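Spent the last stretch on one bug in our bimanual pouring stack, so here is a thread on timestamps, action chunks and why the bottle kept going past the cup. Mostly software. Long.

1/ Setup, for people who joined recently. Two arms, one head camera, one policy that outputs joint targets for both sides. The policy server is called Duvanitz, the low-level controller is Pešek, and the logger that sits between them is Claken. All three run as separate processes on the same machine.

2/ Duvanitz emits actions in chunks. Pešek consumes them one step at a time and interpolates to servo rate. While a chunk is playing, the next inference is already running on a newer camera image. Standard practice. The seam between two chunks is where things go wrong.

3/ Symptom: on the pouring task, the arm with the bottle would approach the cup, hesitate, then jump a small distance toward the cup before the tilt started. It looked like a bad policy. Validation loss was fine. Replaying recorded demonstrations through Pešek was also fine, no jump.

4/ So demonstrations replay cleanly and the policy predicts well offline, but the closed loop is wrong. That leaves the plumbing. I did not want it to be the plumbing because I wrote the plumbing.

5/ First suspect was the blending at the seam. We average overlapping steps with exponential weights. I turned blending off entirely. The jump got sharper and stayed in the same place. Useful: blending was hiding part of the error and had not caused it.

6/ Second suspect was the IK fallback. When the policy output is too close to a joint limit, Pešek projects it back and logs a flag. I grepped for the flag across the whole batch of episodes. It never fires in the approach phase. Dropped that one.

7/ Most of the debugging was done at the point just before the tilt. I added a hold command to Pešek which freezes both arms at a given chunk index, so you can inspect commanded pose, measured pose and camera time for the same instant.
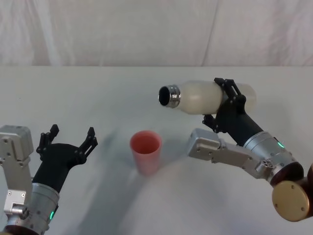
Bottle level, open end toward the cup side, tilt not started. Left gripper open.

8/ With the hold in place, commanded and measured joint positions agreed to within noise on both arms. So tracking was good. The controller was going exactly where it was told. It was being told the wrong step.

9/ Vibeke Vigfúsdóttir asked which clock I was using to pick the first step of a new chunk. I said the observation timestamp. She asked me to show her the line. It was the arrival timestamp.

10/ Details. Each chunk carries the time of the image it was computed from. When it arrives, Pešek should skip the steps that already belong to the past and join at the current one. Claken, however, restamped every message it forwarded. From Pešek's side each chunk looked brand new, so it skipped nothing.

11/ Result: every new chunk started from step zero, and step zero described where the arms were one inference latency ago. In free space at low speed you barely see it. Blending smooths it over. Near the cup, where the demonstrations slow down and then turn the wrist, the error shows up as hesitate-then-jump.

12/ Why replay looked fine: replay bypasses Claken. It feeds Pešek directly from disk with the original stamps. Our "known good" test skipped the broken component. I have no defense for this.

13/ Measured latency from image capture to chunk arrival had a median of 100 ms. The fix is small. Claken now preserves the source stamp and writes its own receive time to a second field. Pešek refuses any chunk that lacks the first field, and logs an error in place of guessing.

14/ The diff is 11 lines. Finding them took 941 log files and a plotting script I am not going to publish in its present state.

15/ A side effect I had not expected: the idle arm also got quieter. Both arms share one action vector, so the seam error was being applied to both. On the side that was only waiting it looked like low-amplitude jitter, and we had put that down to gain tuning. The gains have been restored to their old values.

16/ Esben Kjærgaard pointed out that a policy trained with random latency augmentation might have absorbed this without anyone noticing. Probably true. I would still like the stamps to be correct first. Augmentation on top of a wrong clock gives you a policy that is robust to your own bug and to nothing else.

17/ Changes now on main in the Prarnari repo:
– source and receive stamps as separate fields
– replay routed through Claken by default
– hold-at-chunk-index command, off unless you pass the flag
– a unit test that delays a chunk on purpose and checks which step gets played first

18/ Still open. At hold, the two wrist controllers report state 2 ms apart. Small, constant, and I would like to know where it comes from. My guess is the order in which the buses are polled. If you have seen a fixed offset like this between two arms on one host, replies are open.

19/ Also open: perception. Estimating the cup rim from a single head view gets worse once the bottle is close to it, and the policy has no explicit rim estimate to fall back on. I have a small keypoint head training on the side. No numbers yet, so no plot.

20/ Someone asked for the plotting script again. It has a hardcoded path to my home directory in it. After I clean it up.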